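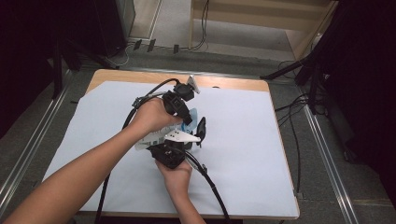
上个月我在这个栏目里随口提了一句“家里那箱线该理一理了”，结果收到的回信比我写旧毛衣改坐垫那期还多，可见大家家里都有这么一箱！我那箱在走廊柜子最底下，装的是搬来这边之后攒下的各种电源线、延长线、不知道配什么机器的黑盒子，每次找东西都从它上面跨过去。这回我总算下了决心，先学着做了一件事：在木桌上铺一大张浅色的纸，再把东西往上放。别小看这张纸，黑色的线和黑色的壳子堆在深色桌面上根本分不清哪根是哪根，垫了浅蓝发白的纸，线往哪边绕、从哪儿钻出来，一眼就能顺着看过去。而且有些疙瘩真的得两只手一起上，一只手从上面抓住壳子，另一只手在下面托着，光用指尖去扯线头是扯不开的，只会越扯越紧。

这个托着的办法是Rehema Owino教我的。她在Masri修理铺帮过好几年忙，看我拽着一根线死命往外抽，隔着桌子就喊停。她说线团里头要是有硬东西，插头啦、支架啦、小金属夹子啦，得先把硬的找出来，让它们松动，软的线自然就散了。我试了一下，果然顺手很多。之前我一直反着来，先抽线，最后剩下几个硬疙瘩咬在一起，气得想拿剪刀。（千万别剪。我剪过一次，剪的是台灯的线，Subira到现在还拿这事笑我。）

说说我的顺序吧，你们可以照抄，也可以来信骂我。

先不分类，只解开。我知道很多人一上手就想分，这是充电的，这是放音响的，这是不要的，可是东西还缠着呢，分什么分。解开一根就平放到旁边，线头朝自己，别急着卷。等一整团都摊平了，再去看它们是什么。

然后是那些塑料膜。好多东西买回来壳子上的保护膜一直没撕，皱巴巴地翘着一个角，沾灰，还黏手。我以前总觉得留着显得新，这次一口气全撕了，撕的时候那个声音可真解压！

再来是贴标签。Precious Chauke推荐我用Brinholm的布面标签条，绕线一圈对折粘住，写字的那面留长一点。我用了两周，字没有糊，就是胶偏硬，冬天可能会翘，到时候再跟大家汇报。没有标签条的话，美纹纸胶带也行，我妈用了一辈子美纹纸，连冰箱里的辣酱都贴。写什么也有讲究，我一开始写“黑色长线”，写完自己都笑了，满桌都是黑色长线。后来改成写它接什么、放哪个房间，比如“书房打印机”“阳台小灯”，这才有用。

卷线我是彻底改了习惯。以前在手掌和胳膊肘之间绕八字，绕得飞快，自以为很专业，Rehema看了直摇头，说那样线芯会拧，用久了靠近插头的地方就容易坏。现在我改成顺着它自己的弯来绕，它想往哪边弯就让它往哪边弯，绕成一个松松的大圈，用魔术贴扎一道。看着没有那么紧凑，箱子也多占了一点地方，但是下次拿出来一抖就开，我愿意。

最难的还是“不知道是什么”的那一堆。我留了9件，全放在一个鞋盒里，盒盖上写了日期，2019年5月11日。给自己定的规矩是到7月还没人来认领、也没有哪台机器突然罢工喊着要它，就送到社区回收点去。Shirley Inskip说我太心软，她的标准是一个周末。可是上回我刚扔掉一个白色的小支架，第二天就发现书架少了一个角撑，那种心情你们懂的吧？所以带孔的小板子、小零件，我现在统统装进透明袋，袋子里塞张纸条，写上是从哪团线里掉出来的。

对了，有读者问上次提到的Plomen收纳箱值不值得买。我的意见是，箱子等理完再买！我就是先买了箱子，兴冲冲一口气买了4个，理完发现两个就够，另外两个现在装着猫粮和圣诞彩灯。尺寸也要先量柜子，我那个柜门里面有一道横档，高的那款硬是塞不进去，只好横着放，每次打开盖子都要侧着身，像在跟它跳舞。

Sustumero换物会下次聚会时，我会带一袋理好的延长线和几个还能用的转接头过去，都贴好了标签，谁需要就拿走，不用换，给我带点你家的番茄苗就很高兴。Felista Mosoti已经预订了最长的那根，说要拉到院子里放音乐，所以别跟她抢哈。

你家的那箱要是也理了，写信告诉我里面翻出了什么宝贝，旧手机充电器不算，那个人人都有。下期我想写厨房那个什么都往里扔的抽屉，我家那个已经卡住了，得先想办法把它拉开。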